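Home | Galleries | Paper | Workshops | Contact

Print this page | E-mail this page

Posted in May by the Bucur Paper Room

Red on White: Our Stamping Gallery

I've been promising a page on block stamping for ages, and now I've finally sat down and made one! It's mostly about red ink on plain white paper, which is my favorite combination and the one I keep coming back to when I'm supposed to be trying blue. 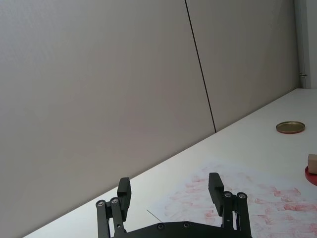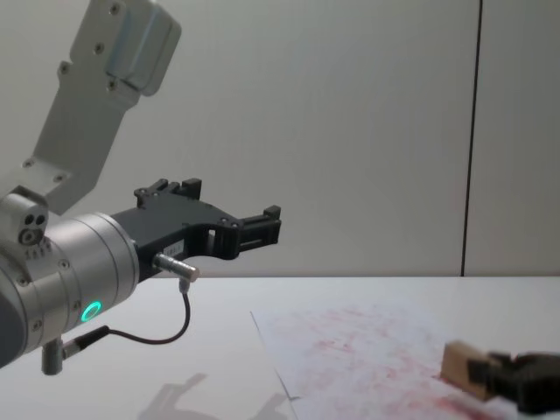 White paper with red marks on it, on a white tabletop, both times. In the first one I love how the pale pinks and reds fall into loose rows, with the heavier patches toward the bottom and right of the sheet and much fainter strokes up at the top left. The second has the tan block right against the paper.

Getting those soft pinks

People ask me how to get a pale, rubbed look, and my answer is always to use less ink than you think you need. Press the block on the pad, then press it once on a scrap sheet, and only then go to your good paper. If you drag it a tiny bit as you lift, you get a streak (some folks hate that, I'm very fond of it). For a crisp print, go straight down and straight back up, and don't wiggle!

I use the Grostden pads in plain red. They dry out quickly with the lid off, so close them between rounds. A pad that's getting tired gives lovely faded marks, and I keep two old ones just for that.

Paper

I've tried everything from 100 gsm up to 400, and for practice sheets the thin stuff is fine. Cards are another matter. I like 200 for those, and the Fladport smooth white takes red beautifully without feathering. The 400 is so stiff it's closer to a coaster, but it does stay nice and flat. Sernix makes a cream one that everybody at the spring workshop wanted to take home, though red goes a bit orange on it to my eye.

Rows or no rows?

I start in rows. Top left, work across, drop down a line, same as writing. By the third line mine are always drifting uphill and I let them. If you want them straight, rule a light pencil line first and give the ink a good long dry before you erase, or you'll smear the whole thing (ask me how many gift tags I've lost that way). I got around 170 tags done for the winter fair, and I'd guess a good handful had a thumbprint on the back.

Next up is wrapping paper, once I've cleared enough floor to roll it out. If you've got a stamped sheet you're proud of, messy or neat, send it over and I'll start a readers' page!

Back to Galleries | Next: Folded Boxes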